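Odds and Ends from the Play Kitchen Shelf

Hi all, and welcome to the gallery page! I've been sorting the pretend-cooking shelf at Cokstead since September and I finally got far enough to show some of it off. Carys Rees wanted a record of what we own before we go shopping again (fair enough), and I got carried away, as usual. What started as a plain list is now this page - sorry, Carys!

A few notes first, for anyone who borrows from us. The shelf list runs to 248 entries now, counting the duplicates. The pots and pans live on the bottom, the food lives in the two deep drawers, and the cups go wherever they fit. Please don't mix the food in with the blocks. I spent a whole evening picking peas out of the train set and I'd love to never do that again.

Yanling Long has been matching lids to pots, and she's a lot more patient than I am. We had a whole stack with no partners, and she's down to a handful. If you have a stray lid at home that looks like one of ours, just drop it in the return box, no questions asked!

Okay, on to the goodies. I've put down whatever I know or like about each one, so don't expect a proper catalog.

The big oval lid and a banana
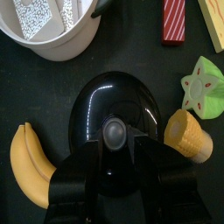 My favorite lid of the bunch, black and super shiny, with a chunky gray oval knob in the middle. It picks up every little light in the room - look at that curve of dots on the left! The toy banana next to it is a lovely warm orange-yellow, and it's the one the toddlers always ask for first.

Still to come

Cups and saucers are next, then the bread drawer, which is a project all by itself. The shelf list entry for the oval lid is number 836 if you want to borrow it. Send me a note if you spot a mistake in the list and I'll fix it when I add the next batch.

Page updated December 19, 2023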